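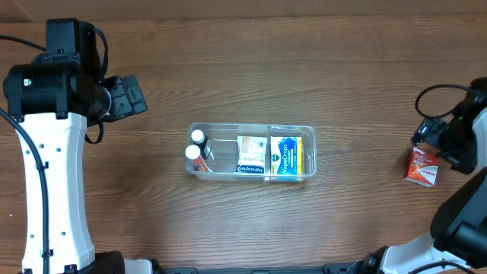

Preben Baldursdóttir thinks the chemist in Tamholm should close at lunchtime and be done with it. Most people only collect a repeat prescription, the argument goes, and a repeat prescription can come in the post. I have heard this a good deal since November, when Godico cut the branch's opening hours, and I think it is wrong.

The post works well for tablets you have taken for years. It does not work for a child with an earache at five in the afternoon, or for someone sent home from hospital with three new medicines and a leaflet in small print. Those people need a counter with a trained person behind it.

The parish has 1,403 residents. A survey last spring found that 600 of them had asked the pharmacist for advice in the past year. Without her, a fair number would have rung the surgery, where the wait for a routine appointment is 13 days. The surgery knows this and has said so in writing.

Eckhard Hamann has pointed out that the branch loses money, and I accept his figures. So does the bus to Egilsson, and we pay for that out of the rates. If the company will not keep the shop open all day, the council should offer to meet part of the rent on condition that it stays open until six. We could try it for a year and look at the accounts again.

I would also like the bench by the door put back.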